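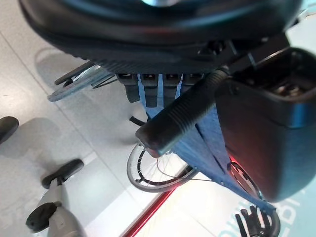 Wheelchair cell at Plasasberg: gripper beside the push handle.

Our May visit to the Tudico hall in Plasasberg was limited to one cell, the two-arm robot that Prodo maintains for wheelchair handling. The cell is laid out as a patient room. Power goes off at the main disconnect before any work on the arms, and the service tech hangs the tag personally.

The hands get the most attention. Finger pads are inspected every 100 grips and replaced at 200, worn or not. Wrist bolts are checked with a torque wrench at the same interval. The wrist camera lens is wiped with a dry cloth, no solvent - an earlier cleaner left a haze that upset the handle detection. Prodo keeps 2 spare hands on the shelf, both already calibrated.

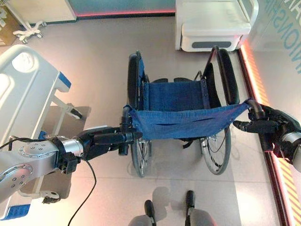
Arm alignment takes up most of a service visit. Both arms are homed, then driven to a fixture and compared with stored joint values. If either differs, the arm is re-zeroed and the test repeated. The final check is done on the chair itself, with one hand closed on each push handle, and the tech looks for any twist in the backrest fabric between them. The cable under the left arm hangs in a loop, and I asked about snagging. Prodo's procedure calls for running the arm through its full reach at low speed after every cable change.

The log is kept on paper and copied into Mercado at the end of the shift. The last pad change was entered at 200 grips, as specified.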